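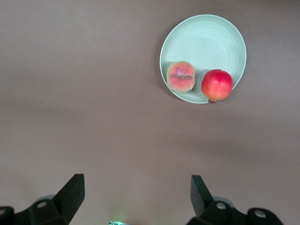

Comwood kit review: five weeks with the Roman gripper set

Home | News | Kit reviews | Members | Contact

Last updated: July 2, 2022

In February we promised to look at a small gripper kit before the autumn orders, and the Roman set from Stitgate was the one most of you asked for. It arrives in one carton: two fingers with their brackets, a wrist camera, the cable, a bag of bolts and a printed booklet of 100 pages. The booklet is good. I read it in the evening and I had only one question left, and this was about the cable.

Mounting the set on our arm took Bogdan Olteanu and me one afternoon. The fingers bolt on from the side, so you can change one without removing the other. I liked this more than I expected. The thread lock is not supplied and you should buy it before you start.

For the trials we stayed with the fruit task, the same as for the Brullitz last year, so that members can compare. A peach and an apple lie on a green plate, and the arm must take one of them and put it in a bowl. It is a modest task, but the two fruits ask for different things. The peach has a soft skin and marks easily. The apple is glossy and round, and when it lies near the rim, with the stem over the edge, the fingers have little room to come down beside it. The black fingers have flat, slanted tips, and with the fingers fully open there is a comfortable gap between them for fruit of this size.

We made 462 attempts. On the apple the Roman was the better of the two kits, and I would say clearly. On the peach it was good only after we lowered the closing force to the second setting. At the factory setting we bruised 9 peaches on the first morning, and Maëlys Vidal, who had bought them, asked us to read the booklet again. The advice is there, in the chapter on soft objects, but it should be on the first page.

The camera deserves some words. It looks forward over the fingertips, and you keep both tips in the view at the bottom while you approach, which makes it easy to judge when the object is between them. Colours are natural enough. In the late afternoon we had broad shadows on the table and feared for the detection, but the software found the plate as before. It has more trouble with a shiny tablecloth, so please use a matte surface if you can.

Two complaints. The cable is too short for an arm of our length, and when the wrist turns fully it pulls at the connector. Ernő Virág made a longer one for us, and Stitgate tells us that a longer version can be ordered – at extra cost, of course. Also the software wants an account before it opens for the first time, so do not install it in a workshop without a network.

Stitgate offers members a loan of the set for two weeks, with the deposit returned when it comes back complete. Count the bolts before you send it. The loan list is kept by Vasilică Stanciu and there are still places for the late summer. Questions on the trials can come to me.

Harish Joshi

Related items
Brullitz gripper: our notes after one year
Which closing force for soft fruit?
Loan list and deposit rules
Workshop evenings at Comwood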